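Best way to wash long-pile faux fur without ruining it?
Forum: Sewing & Soft Crafts > Fabric Care

marrowstitch
Posts: 200
October

Okay fur people, I need you! I've been making shaggy monsters and bears for my niece's school fair and I am completely hooked on long pile. The trouble is that two of the older ones need a real bath (jam, mostly) and I'm scared of ending up with felted clumps. I know the pile can go crunchy if you get it too hot, but that's where my knowledge ends. Machine or hand? Does the stuffing matter? They're filled with plain polyester, no pellets, eyes are safety eyes.

Gray fur is my favorite to sew with, by the way. The mixed tones hide every wobbly seam I make and I make a lot of them.
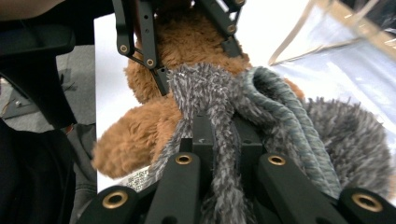 The fur I've been buying comes from a remnant bin, so I have no care label to go by. I did try wiping a scrap with a damp cloth and it dried fine, just a bit flat. Would love to hear what you all do!

pilepusher
Posts: 1,000

Hand wash, always. Cool water in the bathroom sink, a small squirt of baby shampoo, and press it like a sponge. Don't rub! Rubbing is what mats the tips together. Rinse until the water runs clear, roll it up in a towel and stand on the towel. Then a wire slicker brush, the kind for dogs, once it's completely dry.

I've had the same slicker brush for years and I love it more than some of my scissors.

Teodoro Baluyot
Posts: 30

I have to disagree with "always." I machine wash mine on delicate, cold, inside a zipped pillowcase, and they come out beautiful. I did a whole shelf of them before our craft day in Birkositz and only lost one nose. A front loader is much kinder than a top loader with the post in the middle, so that may be where people go wrong.

Where I do agree is heat. No dryer, or air only if you really have to. Acrylic fibers frizz at the ends and you can't brush that out, ever.

pilepusher

One nose is one nose too many! My worry with the machine is the spin. The filling shifts down into the feet and you get a bear with ankles.

Teodoro Baluyot

Ha, fair. Mine are stuffed very firmly so nothing has room to move. For a floppy one I'd probably go with your sink.

hemandhaw
Posts: 100

Can I add a vote for brushing BEFORE washing too? Any little tangle that goes in wet comes out as a knot. I use a wide comb first and hold the fur at the base so I'm not yanking on the backing. Then again halfway through drying, but only with fingers. I brushed damp fur hard once and pulled out a whole tuft.

Also, dry them in front of a fan. A thick toy left in a heap can smell sour by the next day.

marrowstitch

Oh this is all so good, thank you! Hemandhaw, do you use any conditioner? My cousin swears by a capful of fabric softener.

hemandhaw

I did for a while and gave it up. It felt silky for a week and then seemed to pick up every bit of dust in the house. A tiny splash of white vinegar in the last rinse is plenty for me.

pilepusher

Softener user here, and I'm not giving it up, sorry! Very diluted, though, and rinsed well. I think it depends on how hard your water is.

marrowstitch

Update: I did the jam bear in the sink with baby shampoo, brushed first, fan overnight. He is gorgeous. Fluffier than when I made him! The monster is stuffed harder so I'm going to be brave and try the pillowcase. Will buy a slicker brush this afternoon and report back.

Teodoro Baluyot

Cold water, slowest spin you've got. And check the nose!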